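Notebook — play food sorting and bagging
April, entry begun 9:40
By the sample room bench

Started on the second Silano carton this morning. The first one is finished apart from the odd pieces, which are in the tray by the sink until somebody decides whether they go back to Bernance or get written off. The carton is marked 800 pieces. I have not checked that and don't plan to.

Sorting first, bagging second. Yesterday I tried doing both at once and ended up with three bags of almost nothing but carrots. Today I tipped out a layer at a time, pulled the big pieces to the left, small to the right, and left anything with a seam problem in the middle. Seam problems so far: 17, nearly all on the yellow pieces, a ridge along one side you can feel with a thumbnail. Trimmed four with the small knife. Looks fine on three. The fourth I cut too deep and threw out.

Bags are the clear zipper ones with the blue track. They are better than the Drundov bags we had in the winter, which split at the corners, but the mouth wants to close up again as soon as you let go of it. Running a finger down both sides of the track before filling helps. So does holding one side up by the zipper while the pieces go in. With both sides left to themselves, the leafy pieces catch on the track and you have to pick them out.
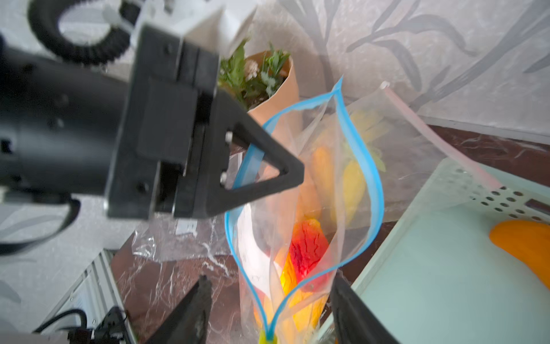 Paper goes in flat against the side, before the food. If it goes in last it folds over on top and the zipper bites the edge. I had two like that from yesterday's batch and redid them. For the mixed bags I have been putting the small yellow and orange pieces in first and the long pieces after, with the greens at the top. The greens take up a lot of room for what they are and spring back if they get pressed under the rest.

How full is too full: if the track won't meet in the middle with light pressure, take out one long piece. Forcing it closed works for a minute and then it opens at the narrow end. Leave a couple of fingers of space under the track.

11:15 — 76 bags closed and in the crate. Stopped to wipe the bench, there was carton dust on everything and it shows through the plastic.

Masilela called about the order. They want roughly 2,000 pieces in total and are fine with mixed bags as long as every one has a red pepper in it. We are going to run short on peppers before anything else. Checked the shelf, one open box of reds left over from the older lot. The color is a little darker. I would use them and say so on the packing note.

To do:
- ask Bernance if the yellow seam is a known thing
- more bags, same size, same blue track
- move the crate off the floor, it is in the way of the cabinet door
- the long table needs a lip or a strip along the back, pieces keep rolling down behind it

Stopped at 12:30. Carton is a bit under half. The open bag on the bench still needs closing.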